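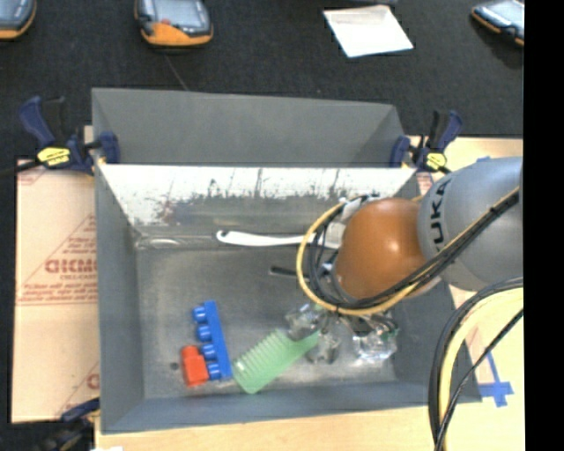
**Ticket 474 – Returns bin, Ketach order: contents don't match the packing list**

Status was "closed" until 6 Sep 2022, when it stopped being closed. The complaint is the same one we had in April: the Ketach list says household sundries only, and the bin says otherwise. The white long-handled brush is fair enough, being a sundry by anyone's standards. The blue toy block lying on its side, with a smaller red one tucked against it, is harder to call household unless the household has a four-year-old in it.

**Reported by:** Clistano returns desk
**Bin:** large grey metal, number 85
**Priority:** low, then high, then low again after lunch

**Tried so far**

1. Checked the list against the bin. Brush: listed. Blocks: not listed.
2. Checked we had the right list. We had the Loureiro one. Fetched the right list. Blocks still not listed.
3. Searched the stock system for "block". It offered 354 results, most of them chopping boards.
4. Searched for "brick". Worse.
5. Rang Vadine, who supply the toys. They asked for the product code. The product code is what we were ringing about.

**Update, 11.20**

Found it, or found something. Vadine's toy lines were loaded under "Cleaning – misc." when the categories were merged in April, so any return with a toy in it prints as a brush. The brush prints as a brush too. This explains why Ketach appear to be sending back so many brushes.

**Update, 14.05**

Category corrected for the blocks. Reprinted the list for bin 85 and it now shows them under "Toys", with the brush still where it belongs. The small black item near the brush is down as "other" until somebody picks it up and has a proper look. Please don't guess – guessing is how we got the chopping boards.

**Still to do**

- Move the rest of the Vadine lines out of cleaning
- Tell Ketach their brush total is wrong
- Reopen the April ticket, then close it again with the right reason

Leaving this one open until the Ketach credit note has been reissued.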